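Startseite Lokales Wirtschaft Kultur Sport Anzeigen

Galitz plant Küchenroboter ein, die Folgekosten bleiben offen

Galitz. Die Gemeinde will im kommenden Haushalt Geld für zwei Küchenroboter des Herstellers Dretinura vorsehen. Die Geräte sollen in der Tagespflege Jurville beim Aufwärmen der Mahlzeiten helfen. Laut Vorlage kostet die Miete 2710 Euro im Monat, Wartung inbegriffen. Greifer und andere Verschleißteile rechnet der Anbieter gesondert ab. Wie hoch diese Rechnungen ausfallen könnten, steht in dem Papier nicht.

Begründet wird die Anschaffung mit fehlendem Personal in den Abendstunden. Teller in die Mikrowelle stellen, Tür schließen, Tür öffnen, Essen herausnehmen: Das sollen künftig die Maschinen erledigen. Wie viele Arbeitsstunden dadurch frei werden, lässt die Verwaltung offen. Eine Vergleichsrechnung mit einer zusätzlichen Teilzeitstelle fehlt ebenfalls.

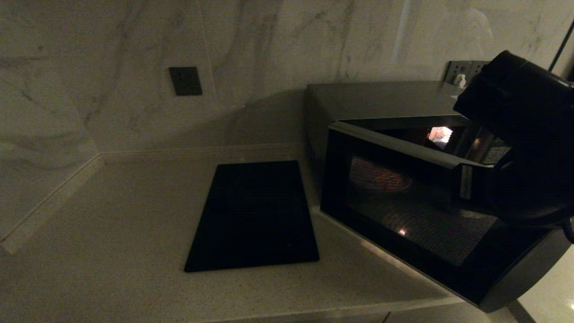
Das Planungsbüro Hashemi, das die Gemeinde bei der Ausstattung berät, empfiehlt einen Probebetrieb bis Dezember. Dafür wären einmalig 2000 Euro für Einrichtung und Einweisung fällig. Ob der Betrag bei einem späteren Mietvertrag angerechnet wird, ist nach Angaben der Verwaltung noch Verhandlungssache. Auch eine Kündigungsfrist ist bislang nicht festgelegt. Und wer haftet, wenn ein Teller herunterfällt oder eine Gerätetür beschädigt wird, beantwortet die Vorlage mit einem Verweis auf die Geschäftsbedingungen des Herstellers, die ihr nicht beiliegen.

Der Gemeinderat berät am Mittwoch öffentlich über den Posten. Die Sitzung beginnt um 18 Uhr.

Weitere Meldungen
Tagespflege Jurville verlängert Öffnungszeiten
Haushalt Galitz: Rücklagen schrumpfen weiter
Sanierung der Schulküche verschoben

Zuletzt aktualisiert: Montag, 16:40 Uhr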